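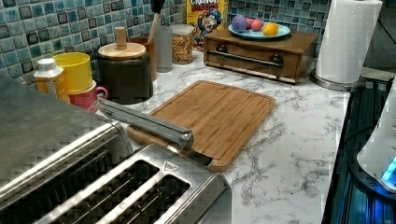

Figure 3. Wrist view, kitchen counter setup, Herora stack.

4.2 Grasp planner and re-planning

The planner runs on top of Zeridow, our perception node, which hands over a point cloud and a list of object masks. Shiny metal is the worst case. Depth drops out on polished steel, so masks for toasters and similar come back with holes, and the first version of the planner happily routed the fingers straight through them. We now fill each mask to its convex hull before collision checking. Crude – but it stopped the bad paths.

Re-planning: triggered when the mask of the target moves more than 2 cm between updates. Time budget 600 ms, then the arm holds position. Khổng tried a longer budget in July, no real gain in success, so we droped it.

Training set for the grasp scorer: 2,472 grasps, of which 273 held out for testing. Labels by hand, checked a second time by Salinas. Thin flat things (boards, plates) are scored seperately, edge grasps only. Top grasps on those are never proposed.

Open problem: glass and frosted plastic. Masks fine, depth not. For now these are treated as solid boxes with a fixed margin, see Section 5.1 for the failures this causes.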